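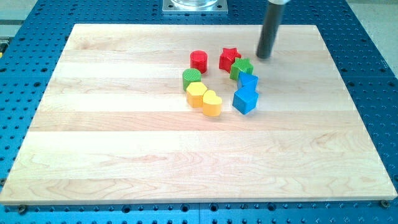
# Care of wooden boards, worktops and small wooden articles

Guidance for residents of Trastmont House and users of the ground-floor workshop

Wooden articles supplied with the flats, and those kept in the shared kitchen and workshop, remain in good order for many years if they are cleaned promptly, dried evenly and oiled when the surface calls for it. The following notes replace the sheet previously kept in the kitchen drawer. They apply to chopping boards, bread boards, serving boards, wooden worktops, spoons, rolling pins and painted wooden toys.

## Daily cleaning

Boards should be washed by hand directly after use, in warm water with a small amount of washing-up liquid. A soft brush or cloth is sufficient. Scouring pads of steel wool leave fragments in the grain which later rust and mark the surface, and they should not be used on any board belonging to the house.

Both faces must be wetted and both faces must be wiped, even where only one has been used. A board that is washed on one side only will cup towards the dry side, and a cupped board rocks under the knife.

Wooden articles are not to be placed in the dishwasher. They should not be left standing in the sink.

## Drying

Wipe the board with a clean tea towel and stand it on its long edge, clear of the wall, until dry. Boards made up of several planks glued side by side need particular attention, as water held against a joint will in time open it. Radiators, ovens and sunny window sills are unsuitable places for drying. The rack beside the larder door in the shared kitchen has been provided for the purpose and takes boards up to the size of a large tray.

## Removing smells and stains

Onion, garlic and fish:

1. Sprinkle the surface with coarse salt.
2. Rub with the cut face of half a lemon, following the grain.
3. Leave for 17 minutes, or until the salt has become grey and damp.
4. Rinse, wipe both faces and stand to dry.

Beetroot, berries and turmeric respond better to a paste of bicarbonate of soda and water, left on for a short time and brushed off. Some colour may remain in pale woods such as maple and sycamore. It is harmless and fades with use.

Bleach should be avoided. It raises the grain and dulls the surface, and the smell lingers in open-pored timber.

Black rings on a worktop are usually caused by a wet tin or iron pan. Light rings may be sanded out. Deeper ones should be reported to Pouran Daneshvar at the house office before any treatment is attempted.

## Oiling

A board is due for oiling when a few drops of water sink in at once instead of standing on the surface. In most kitchens this will be every month or two; in winter, with the heating on, it may be sooner.

Use food-grade mineral oil, or a paste of mineral oil and beeswax. Olive and sunflower oils turn rancid and are not suitable. Residents with nut allergies in the household are asked to note that walnut oil is no longer kept in the shared kitchen, and should not be brought in for use on common boards.

- Make sure the board is fully dry, preferably overnight.
- Apply the oil with a folded cotton cloth, working along the grain.
- Do the end grain twice, as it takes up considerably more than the faces.
- Leave for 30 minutes and wipe away whatever has not been absorbed.
- Stand the board on edge until the following morning.

Cloths used with linseed or other drying oils in the workshop can heat up and catch fire if bundled. They must be spread flat outdoors to dry, or placed in water in the lidded metal bin by the side door. They must never be put in the kitchen waste.

## Sanding and repair

Knife marks may be removed by hand with 120-grit paper, followed by 180 and 240. Wipe the board with a damp cloth between the last two grades, let it dry, and take off the raised fibres lightly. Dust should be collected with the vacuum cleaner and not swept.

Opened joints and splits longer than a thumb's length are a matter for the workshop. Luuk Aerts accepts boards for re-gluing during the evening session, from 6 p.m., and returns them when the glue has cured. A label with the flat number should be tied to each article.

## Painted wooden toys and blocks

Painted articles should be wiped with a well-wrung cloth and dried at once. Soaking lifts the paint at the corners, where it is thinnest. Oil is not to be applied over paint. Where paint is flaking, the item should be withdrawn from use by young children. Repainting requires a paint sold as safe for toys, and the tin should be kept so that the label can be checked. Older toys of unknown origin may carry lead paint and must not be sanded.

## Storage

Boards should be stored upright with air on both sides. Stacking is acceptable for short periods only. The shared boards are inspected each June, and any found to be split or badly warped are taken out of service.

Enquiries about this guidance may be left for Hacer Işık at the house office. Oil and abrasive paper are held in the workshop cupboard, and the key should be signed for.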